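Percepción de patrones repetitivos en paneles decorativos: efecto sobre la lectura y la comodidad visual

Trabajo de la asignatura Diseño y Percepción
Autora: Štefánia Vrabec
Entrega: mayo

1. Introducción

Los patrones de líneas onduladas en blanco y negro se usan en interiores comerciales, escaparates y fondos de exposición. Son baratos de imprimir y llaman la atención desde lejos. También tienen mala fama: hay personas que se quejan de cansancio o de una sensación de movimiento cuando los miran durante un rato.

Este trabajo intenta responder a dos preguntas. La primera es si un fondo de ondas retrasa la lectura de un texto colocado delante. La segunda es si la orientación de las ondas cambia la incomodidad que declara quien las mira. No se pretende llegar a un resultado general, porque la muestra es pequeña y todos los participantes son estudiantes del mismo centro.

2. Antecedentes

El arte óptico de los años sesenta trabajó mucho con líneas paralelas y curvas de alto contraste. La ilusión de movimiento se suele relacionar con los pequeños desplazamientos involuntarios del ojo, que hacen que una trama fina no quede nunca del todo quieta en la retina. En general, las tramas finas y muy contrastadas resultan más molestas que las anchas, y la distancia de observación importa tanto como el propio dibujo: un panel soportable a dos pasos puede ser desagradable desde el otro lado de la sala.

En las esquinas aparece otro problema. Si dos paneles contiguos llevan la onda en direcciones distintas, el dibujo se interrumpe en la arista y el ojo tiende a irse hacia ese punto.
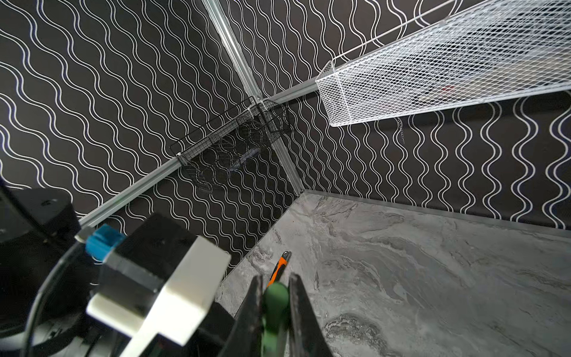 3. Materiales y método

Se prepararon dos láminas con ondas blancas sobre fondo negro. La lámina Onel lleva las líneas en vertical, con una ondulación apretada. La lámina Machala las lleva casi horizontales y con una curva más abierta. Como control se usó un cartón gris liso, llamado Alter en las tablas.

Participaron 20 estudiantes. Cada uno leyó en voz alta un párrafo impreso en una tarjeta blanca, colocada a 30 centímetros por delante del fondo. El párrafo era distinto en cada condición, pero de longitud parecida. El orden de los fondos se sorteó para cada persona.

Después de cada lectura el participante anotaba su incomodidad en una escala que iba de «ninguna» a «muy fuerte». El tiempo se tomó con el cronómetro del teléfono, así que las diferencias muy pequeñas no se han tenido en cuenta.

La luz fue la del techo del aula. Se bajaron las persianas en todas las sesiones para evitar reflejos en las láminas, que son satinadas.

4. Resultados

Los tiempos de lectura fueron muy parecidos en las tres condiciones. Casi 20 segundos por párrafo fue lo habitual, y la variación entre personas resultó mayor que la variación entre fondos. Con estos datos no se puede afirmar que las ondas retrasen la lectura.

En la incomodidad sí hubo diferencias. La lámina Onel recibió las valoraciones más altas y la Machala quedó en una posición intermedia. El cartón gris apenas recibió quejas. Varios participantes escribieron en observaciones que las líneas verticales «vibraban» a los lados de la tarjeta -- la palabra se repite en hojas de personas que no hicieron la prueba juntas.

El efecto de las láminas sueltas puede ser distinto cuando el patrón cubre varias paredes y la onda vertical del fondo convive con curvas más anchas a los lados.
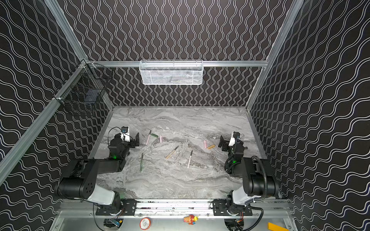

5. Discusión

Las dos láminas se diferencian en la orientación y también en lo apretado de la curva. Es el fallo principal del diseño. No se sabe cuál de los dos factores explica la diferencia, y haría falta una tercera lámina, vertical y de onda abierta, para separarlos. La lámina se dibujó con Skullano, pero la impresión salió con bandas y no se llegó a usar.

El tiempo de lectura tampoco era la mejor medida. Un párrafo corto permite hacer un esfuerzo y compensar la molestia. Una tarea más larga, como buscar palabras en una página completa, quizá habría dado otro resultado.

6. Trabajo pendiente

Repetir la prueba con la tercera lámina impresa en papel mate y con los mismos párrafos. Añadir una pregunta sobre migrañas y otra sobre el uso de gafas, que en esta versión del cuestionario faltaban. Las hojas de respuesta originales se entregan en el anexo, sin nombres.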